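Search this site
Enter keywords
Search

Let the Pharmacist Say It Out Loud

By Radomir Vidmar

I have been filling prescriptions in Ukham for 22 years, and I still get a little flutter in my stomach when I hand someone a bottle that looks different from the one they took home last month. The pills were white and now they're yellow, the name on the label has grown three syllables, and the person in front of me is wondering (quite reasonably!) whether somebody has made a mistake.

Usually it's a generic swap, perfectly legal and perfectly sensible, and it saves people real money. One of my regulars was paying $73 a month for Bastance before the generic came along, and I was as happy as she was to see that number drop. I'm all for generics. What bothers me is how quietly we make the change. A sticker goes on the bag, the bag gets stapled shut, and off it goes.

Then a man of eighty gets home, finds his old bottle still half full in the cupboard, and takes both. I have had that phone call more than once, and I'd be glad never to have it again.

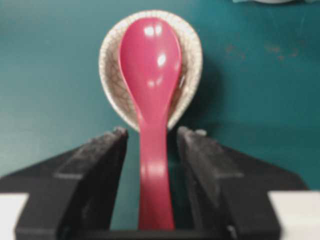 A pink spoon on its cream spoon rest.

So I'd like our state board to require a spoken word at the counter, the first time any refill changes maker. Two sentences would do it: this is the same medicine, please stop using the old bottle. The chains will say there isn't time, and I know how long the line gets at five o'clock, believe me, I've stood behind it. But we find time to ask for a phone number and a rewards card. The board takes comments through May, and I've already sent mine.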